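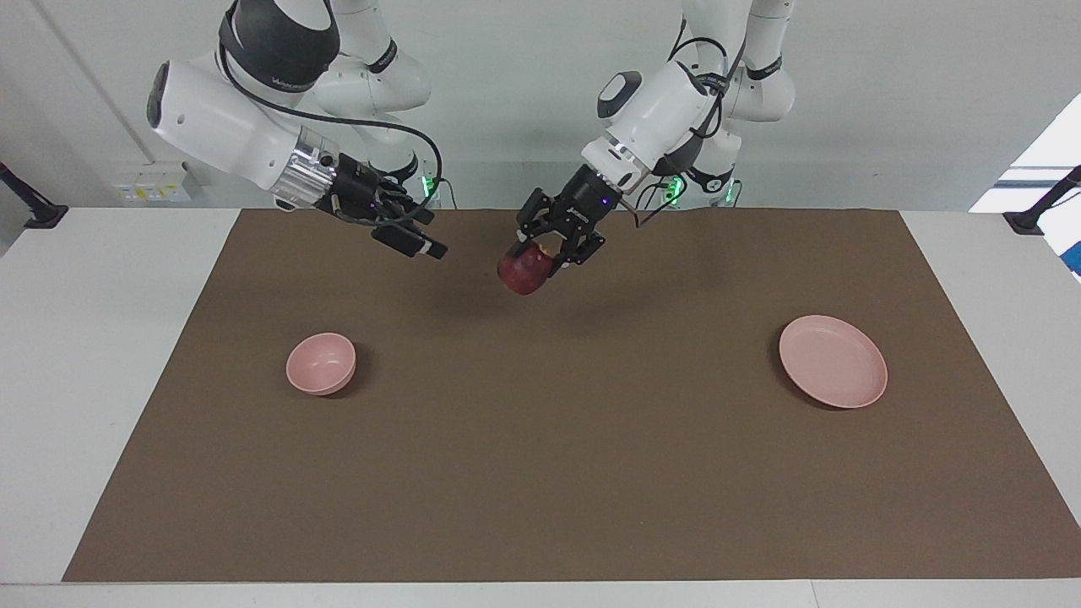 Every February my inbox fills up with stores telling me my living room is tired. It never occurs to them that I might be the tired one, and that the room is fine.

The latest cure is the seasonal rug swap. You own one rug for winter and another for summer, and some stores will sell you a plan for all four seasons. Zestholm has a whole page on it. Their pitch is that a new rug changes how you feel when you walk in the door. Maybe it does, for a week. Then it's the thing under the coffee table again, and you have a second rug rolled up in a closet that was already full.

My neighbor Parisa Parsa tried it. She bought a pale flatweave for 200 dollars, put it down on a Saturday, and spent the summer asking people to take off their shoes. The heavy one went behind the bedroom door, where it kept falling over. She has 2 rugs now and likes neither as much as she liked the first one.

I have nothing against rugs. My own is a worn Bakhtiari that I bought used from Abbas Yazdani, who told me to turn it end for end every 6 months so the sun fades it evenly, and to quit worrying about the rest. He didn't try to sell me a pad, a spray or a second rug. I've had it seven years. It looks fine in July. Wool doesn't know what month it is.

What bothers me is the word "refresh." It gets used for things that used to be called shopping. If the room feels stale, move the couch. Wash the windows, which almost always does more for the light than anything you can put on the floor. Take a lamp from one room and try it in another — it costs nothing, and you can put it back by dinner.

The people who write these guides will say it's all about mood. Fine. But I notice the mood always comes in a five by eight, with free shipping if you order before midnight.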